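Handy tips for recording grape handling

Grapes are my favourite thing to teach a two-armed robot, and I'd put them in front of any team starting a household set. A bunch sags, swings and changes shape with every grip, so you get a huge amount of variety out of one cheap prop. I've been doing this at Lombridge for a while now (our kitchen set passed 1,000 episodes in August, hooray!) and these are the habits that have stuck.

Go for a shallow crate with low sides. The head camera can see over the boards, and the wrists don't have to fold up at odd angles to get in.

Mix your colours. If every episode uses green grapes, the policy learns "green" and gets terribly confused by a red bunch. Swap them between takes and write the swap on the log sheet straight away – you won't remember it after morning tea.

Leave the handle side of the cart clear for the free hand. It needs somewhere to wait.
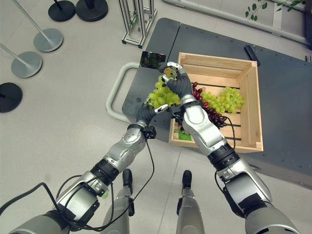
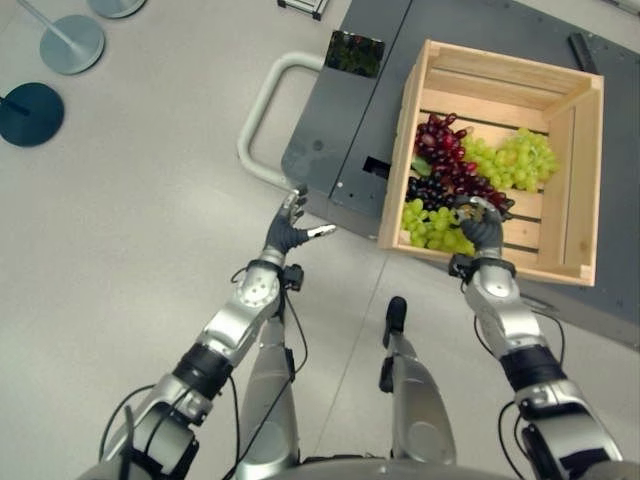 Vary the grip on purpose. Ask the operator for a stem pinch in one take and a handful of berries in the next, then some with the second hand cupping underneath. Sekar Tjoa, our best operator by a mile, does 4 of each before changing the layout, and her episodes are lovely to train on!

Keep the fumbles. A slipped bunch followed by a calm second try is gold, so tag it "recovery" and carry on. Only bin a take if the recording itself is broken. Out of our last 300 we kept 93 as recoveries, and I'd happily have had more.

Tidy the cables at each wrist before you start, with enough slack for a full reach to the far corner of the crate.

Shift the crate a hand's width every few takes, and turn it now and then too. Same goes for the cart if it's on wheels – a bit of masking tape on the floor will get you back to your starting spot.

Wipe plastic fruit with a damp cloth and a drop of dish soap, then let it dry on a tea towel overnight.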